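## 4. Clearing and Resetting the Table

Read this section before you fill the cabinet. Most of the trouble people report with a Stavano table comes from how it gets cleared, and very little of it from the table.

The leaflet packed with the Stavano says the top "cares for itself." It doesn't. It is a large, pale, flat surface, and in any house with people in it, large flat surfaces collect things. The steps below are what we ended up using at the Endport house after the leaflet's method (one wipe, end to end, "in a single relaxed motion") pushed a saucer onto the floor.

### 4.1 Before you start

You will need:

- a soft cloth, damp
- a second cloth, dry
- an open-topped holder or box for small items
- somewhere to put the plates that isn't the table

The last one sounds obvious. Check it anyway. If the cabinet shelf is full, you will carry a stack across the room, turn around, and carry it back.

> **Note:** The Nuter organizer tray is sold as an accessory to this table. We have one. It has 2 compartments, both too shallow for a pair of glasses. Any cardboard holder of a decent size does the same job.

### 4.2 Plates

1. Scrape plates before stacking. Food between plates makes the stack rock.
2. Put the larger plate on the bottom. Color doesn't matter, whatever the set's own card says about "tonal order."
3. Stack no more than you can grip comfortably by the rim. The Bevan catalog shows someone carrying a tower of dishes in one hand. Ignore the Bevan catalog.
4. Lift the stack straight up. Do not drag it. The unglazed ring on the underside of a plate will mark the finish, and the marks show up best in the evening with the lamp on.
5. Set the stack down away from the edge of the counter.

> **Caution:** If two plates have stuck together, don't twist them apart over the table. Take both to the sink and run warm water around the join.

### 4.3 Small items

Keys, pens, glasses, mail. These are the things that get wiped off the end, or wiped around, which leaves a neat outline of clean table with a dirty middle.

1. Move small items before you touch the cloth.
2. Fold glasses and sunglasses shut. Put them away in their own case if there is one.
3. Put everything else in the holder. Don't sort it yet. Sorting at this stage is how a short job takes all morning.
4. If the holder is cardboard, keep it off any damp patch. Lift it by the side, with the open end up.
5. Empty the holder the same day.

Step 5 is the one that fails. Wyn Wynne, who wrote the first version of this section, claimed a holder left on the table would "prompt people to collect their belongings." We tried that through August. The holder filled up, and a second holder appeared next to it.

### 4.4 Wiping down

1. Wipe with the damp cloth, working from the middle to the nearest edge.
2. Go around to the other side and do the same. Reaching across the full width leaves a streak where your arm gives out.
3. Dry at once with the second cloth.
4. Run your palm over the surface. If it catches, wipe that spot again.

> **Note:** The maker says the finish is good for 4,000 wipes. We have no idea how anyone would check. Eluned Gough kept a tally on the back of the door and gave up at 137, by which point the finish looked the same as it did on the first day and the door needed repainting.

> **Caution:** No scouring pads, no bleach, no polish. Polish makes the top look good until someone slides a plate across it.

### 4.5 Resetting

Return only what you need for the next meal. The "display setting" in the leaflet puts empty plates out all day, which means washing them twice: once after dinner and once before it.

If the table is still cluttered after this, the problem is storage, so go back to Section 2 and look at the shelf heights again. Another tray will not help.

### 4.6 Quick checks

| Problem | Likely cause | What to do |
|---|---|---|
| Stack rocks | Food between plates, or larger plate on top | Unstack, scrape, restack |
| Gray arc on surface | Plate dragged | Damp cloth, light pressure; may not come out |
| Holder sags | Set down on a wet spot | Replace it |
| Scratched lenses | Glasses put down unfolded, lenses first | Step 2 of 4.3 |

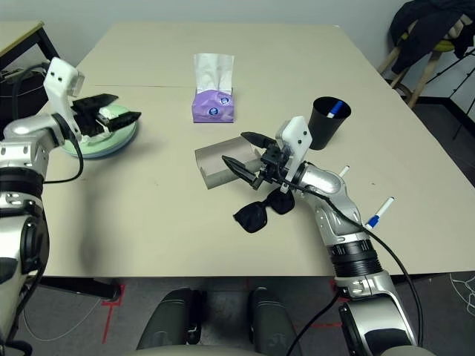
*Fig. 4. Larger plate underneath, small items still to be moved. See 4.2 and 4.3.*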